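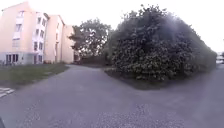 Forks are the problem. Straight lanes, fine. "A fork is where the planner has to commit, and it hates committing," says the navigation lead at Tondale, the small outfit writing the software for the Plotilcombe sidewalk robots. We talked in April 2024, between test runs, mostly standing up.

The old planner replanned 20 times a second. Too often. Left branch, right branch, left again, wheels twitching. "You could see it dither in the logs. Horrible." Now a route choice gets held unless the other one scores clearly better. One line in the config, two weeks of arguing.

Perception next. The team trained on 264 clips, then found grass edges were the weak spot. Worn asphalt, gravel, patchy lawn, all one mush to the segmenter. "It drew the boundry wherever it felt like." Low curbs same story. They run a second, dumber height check now, and whichever is more careful wins.

And walls? Easy, apparently. "Give me a long wall and I'll localize all day." Lanes between buildings are wher the drift drops to almost nothing.

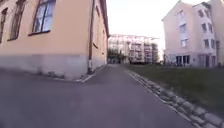 What's left before July

Replay tool, mainly. Taheri, the in-house log viewer, chokes after 30 minutes of data. "We're rewriting the loader. Again."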